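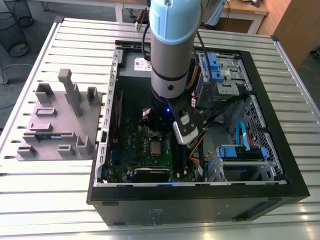
Varios usuarios de Jendico nos han escrito que tumbar la torre les parecía un engorro, hasta que intentaron sacar un módulo de memoria con la caja de pie y se les cayó un tornillo detrás de la placa. El procedimiento de esta sección supone siempre la torre tumbada, con el interior hacia arriba.

4.2 Apertura y revisión del interior

Antes de empezar
Apague el equipo desde el sistema operativo y desconecte el cable de alimentación. Pulse el botón de encendido y manténgalo 16 segundos para descargar la fuente. Retire también el cable de red y los periféricos USB.

PRECAUCIÓN: no abra la carcasa de la fuente de alimentación. No contiene piezas que pueda reparar el usuario.

1. Coloque la torre sobre una superficie firme, con el panel lateral desmontable hacia arriba. Deje 600 mm libres a un lado para las piezas.

2. Afloje los 2 tornillos traseros del panel, deslícelo hacia atrás y levántelo.

3. Toque una parte metálica sin pintar del chasis. Repita el gesto cada vez que se aleje de la mesa.

4. Compruebe los cables de datos SATA, tanto en la unidad como en la placa base. El conector debe entrar recto; si baila, cámbielo por el recambio Remido 958.

5. Para extraer un disco duro, desconecte primero datos y alimentación. Presione después las pestañas azules de la bahía y tire de la unidad sin girarla.

6. Revise la tarjeta de expansión. Debe quedar asentada en toda la longitud de la ranura.

7. Limpie el polvo con aire comprimido, en ráfagas cortas. Sujete las aspas de los ventiladores con un dedo.

Nota: no retire el procesador del zócalo durante una revisión ordinaria. Si tiene que hacerlo, consulte la sección 4.5 —pasta térmica y disipador— y tenga a mano el material antes de levantar la palanca.

Cierre
8. Aparte los cables de los ventiladores y pase la mano por el fondo de la caja en busca de tornillos sueltos.

9. Monte el panel, apriete los tornillos a mano y ponga la torre de pie antes de conectar la corriente.

Si el equipo no arranca, vuelva al paso 4.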